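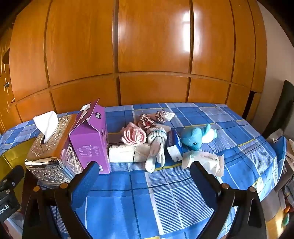
I have been wanting to write about reset randomising for months, and now that we have numbers I can finally do it properly. The idea is embarrassingly simple. When you teach an arm to pick things up by recording a person doing it with a hand-held gripper, the person gets tidy. They put everything back where it was, because that's what people do, and the policy quietly learns the layout of the table and very little about the objects. So for the new set we shuffled everything between demonstrations, to a list made by a script, and we picked objects that don't forgive sloppy learning. A tissue box with embossed metal-looking sides is fine, you can grab that any old way. A teal plush toy lying on its side is much harder, and the pink fuzzy thing rolled up like a rose is harder still (my favourite, and the cause of most of our bad afternoons). Put all that on a plaid cloth full of stripes and rectangles and the vision side has to earn its keep too!

The comparison went like this. Cor Dierckx recorded one half of the data the old way, with objects going back to their usual spots. Jasper Claeys recorded the other half with the script telling him where each thing went, which way round it faced and what it sat next to. In total we kept 3,318 demonstrations, split evenly. Same network, same training time, same everything else. Then we ran each policy 200 times on layouts neither of them had seen.

The tidy policy managed 7 in every ten picks on hard, boxy things and fell apart on anything soft. It had a habit of going to the place where the soft thing used to be, closing on nothing and lifting off as if all was well. The shuffled policy was a bit better on boxes and hugely better on soft stuff. I really did not expect the gap to be that wide. I had told Cor I'd be happy with a small bump and he still brings it up.

What pleases me most is the regrasping. With the shuffled data the arm will close on a fold of fabric, lose it, open again and shift across for another go. We never asked for that. My guess is that Jasper was working with awkward layouts all day and fumbled more than Cor did, so 361 of his recordings have a second attempt in them. We very nearly threw those out as mistakes! I'm now going back through the older Prindo recordings to see how many fumbles we binned there – quite a lot, I fear.

A few things still bother me. Two different people did the two halves, so some of this could be Jasper's hands and have nothing to do with the shuffling. We are swapping them over for the next round. Thin wrapped packets are poor with both policies; the fingers push them along the cloth and never get under the edge. And every layout so far has been one line of things with some overlap, so I can't say anything yet about proper heaps.

The shuffle script is short and rather ugly, but I'll tidy it up and post it once the swapped round is done. If you've tried something like this with softer finger pads, do leave a comment, I'd love to compare notes on the packets.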